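NOTA DE PRENSA
3 de agosto de 2018

Garnel abre en Resville un punto de recogida de zapatos y juguetes para estrenar curso

Hola a todos, soy Fatos Vasić y llevo la tienda Garnel desde hace nueve años. Normalmente las notas de prensa me las escribe mi hermana, pero esta vez me hacía ilusión contarlo yo, así que perdonad si me enrollo un poco.

La noticia es que desde hoy recogemos zapatos y peluches en buen estado en nuestro local de la calle Vlachou, en pleno centro de Resville. La idea me rondaba desde el invierno pasado, cuando vacié el armario del pasillo y me salieron pares y pares que en casa ya no se ponía nadie (¡y algunos casi sin estrenar!). Queremos juntar 500 lotes antes de que acabe noviembre y repartirlos entre familias del municipio que nos lo pidan.

Qué lleva cada lote

Un par de zapatos en su caja y una bolsa de peluches, así de sencillo. Si conserváis la caja original, traedla, por favor – y el papel de seda también, que a mí me encanta abrir una caja y encontrármelo dentro. Los peluches los pedimos lavados y en bolsa transparente, para que se vean los colores sin tener que andar abriendo nada.

En la mesa de preparación tenemos una caja naranja con la tapa blanca levantada, los zapatos sobre el papel blanco y, detrás, los peluches en su bolsa de plástico.

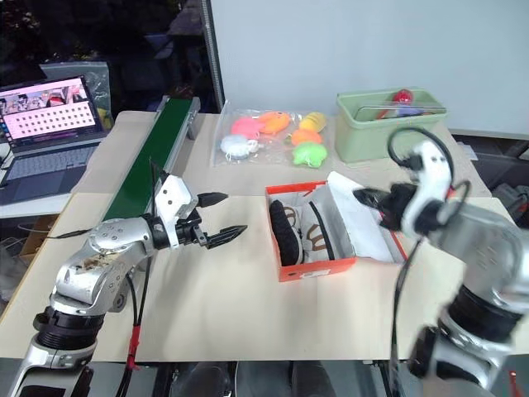
Cómo participar

Podéis pasar por la tienda en horario de mañana o de tarde y dejar las cosas en el mostrador. Solo os pido que los dos zapatos sean pareja (parece una tontería, pero revisando los míos encontré tres izquierdos sueltos), que las suelas estén limpias y que apuntéis el número en un papelito pegado a la caja. Aceptamos todas las tallas, desde la 20. Botas de agua, deportivas, sandalias, ¡todo nos viene bien!

Si os sobran cajas vacías, también nos las quedamos. Hay mucha gente que trae el calzado en una bolsa del súper y luego nos toca buscarle sitio.

Para recibir un lote basta con decirnos la talla en la tienda. Los iremos entregando según estén listos, en el mismo local – y si alguien prefiere solo zapatos o solo peluches, lo hablamos sin problema.

Contacto para medios: Fatos Vasić, tienda Garnel, calle Vlachou, Resville.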